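Stadell Home Help > Kitchen > Small appliances

Is a microwave with just two knobs a pain to live with?

Posted by slowtoast_131, 21/05/2021

Hi all! My old microwave had a keypad with a million buttons and I used maybe one of them (the plus 30 seconds one, obviously). It quit on me last week and I picked up a plain white one secondhand. Two round knobs, one over the other, a push button at the bottom, and that's the whole control panel. No clock, which I kind of love already.

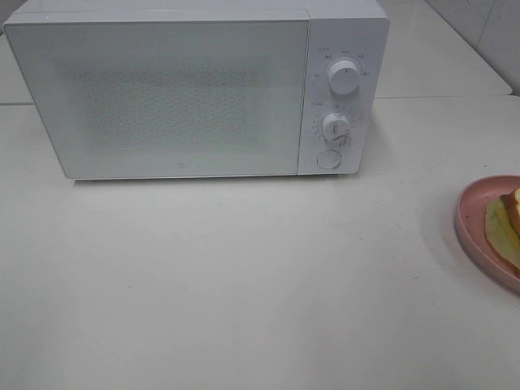 So my problem is short times. I like to soften butter and I keep overshooting, because the little marks around the timer are so close together! I went for a few seconds and got soup. Also, what do people wipe white knobs with? I'm scared of rubbing the numbers off.

qudahkitchen

I've had a dial one for 6 years and I'd never go back. For short times, turn the knob well past what you want and then bring it back down to the mark. A lot of mechanical timers are sloppy at the low end and mine is hopeless if I just nudge it. For butter I drop the power way down and give it almost 3 minutes, checking on it a couple of times. Way easier than trying to hit ten seconds on the nose.

Cleaning: damp cloth, drop of dish soap, done. Don't spray anything right at the panel, it'll creep in behind the knobs. On some models the knobs pull straight off but check your manual before you start yanking.

drutent

just get a digital one, they're cheap

wurance_home

I'd skip the melamine sponges, I took half the numbers off my mom's old one that way (sorry Mom). If yours ever fade, a dot of nail polish at the time you use most works great. Mine's at the 1 minute spot for coffee. And for butter I don't even use the microwave now, I fill a glass with hot water, dump it out and set it upside down over the stick for a few minutes. Works fine unless the butter's frozen.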